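The Box With the Brick Floor

Sep 21, 2024

I have owned, at a conservative estimate, four hundred hair ties in my adult life, and until this week I could lay my hands on none of them. They go where teaspoons go. I had been holding my fringe back with a bulldog clip from work, and when Sekar asked whether it was a look, I decided the time had come.

The rule was simple. Everything that goes on a head or a wrist had to be fetched out of coat pockets, the car door, the bathroom windowsill and the bowl of keys, and it all had to live in one box. One box, low enough that I could see the bottom of it. I have tried drawers. A drawer is a place where a hair clip goes to breed with a phone charger.

The lining was a leftover from the doll's house Rui Henriques started for his niece in November and has been going to finish ever since. He had bought far too much of the brick paper, and I said I'd have a bit, and he gave it to me with the face of a man handing over a kidney.
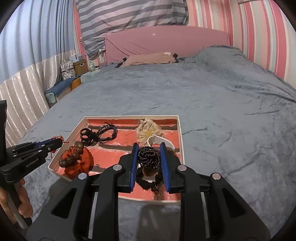
Sorting is best done on a bed, in my view, because you can't go to sleep until you've finished. The fluffy black hair tie stays, being the only one that doesn't take half my scalp with it when it comes out. The claw clip stays too. I was less sure about the flower scrunchie, the cream one with the yellow middle, which makes me look as though I've been hit by a passing wedding, but against all that red brick it cheers the place up no end, so it has been granted leave to remain. The big brown beads have ended up draped over the orange-red scrunchie and I've left them like that — it looks deliberate, and very little else in my bedroom does.

The cord bracelet came from a market in Nodthorpe and cost me £4. I have worn it 3 times. It goes in anyway.

What didn't make the cut: 89 kirby grips, which I counted out of spite, and a headband that gave me a headache at Sekar's birthday and another one just now when I tried it on to check. The grips are in a jam jar. I know a jam jar is a second box. Sekar has already mentioned it.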